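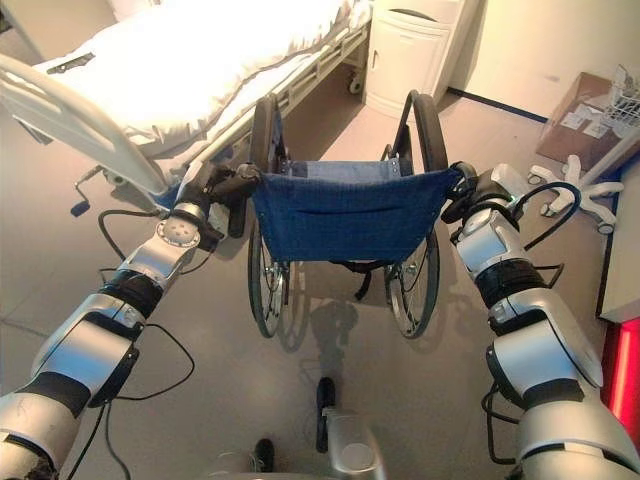
# Re: [ferkalstead-homecare] Folding chair next to the bed, where does it go?

On 10/29/20, a list member wrote:

> We have the spare room set up with the bed and now the folding wheelchair has arrived. Two questions. Does it live open or folded? And is the fabric back supposed to give a little, or did I buy a hammock?

Open, if anyone is going to use it that day. I folded ours every night for the whole of January on the theory that it made the room look less like a clinic. It made the room look like a clinic with a folded wheelchair in it, and I pinched the same thumb twice.

The fabric back is meant to give. It's a sling. What you want to look at is the row of rivets along the top edge, plus any seam across the middle. If a rivet has started to lift or the seam is fraying, get a new back before anyone leans on it. I ordered one from Braneck and it took 8 days, 2 of which it spent at the wrong house.

As for where: park it beside the bed, on the side your person gets out of, brakes on. If your bed has a side rail, try the rail down BEFORE you decide on the spot. I did it the other way around and had a very well-placed chair behind a fence.

Smooth floors are lovely for pushing and terrible for brakes that are a bit tired. Push on the back with the brakes set and see if it creeps. Ours did -- the tires needed air, and the brakes were gripping mostly out of politeness.

Other things, in no order:

- Wipe the push grips. They get grimier than the seat.
- Hair winds itself around the little casters. Small scissors, bad language.
- Don't hang a bag on the handles of an empty chair. It can go over backward, and then you're chasing oranges.

Cantero still has the shorter footrests if yours drag. I have a spare pair in the garage if you're on the Ferkalstead side of the river and can stand the state of the garage.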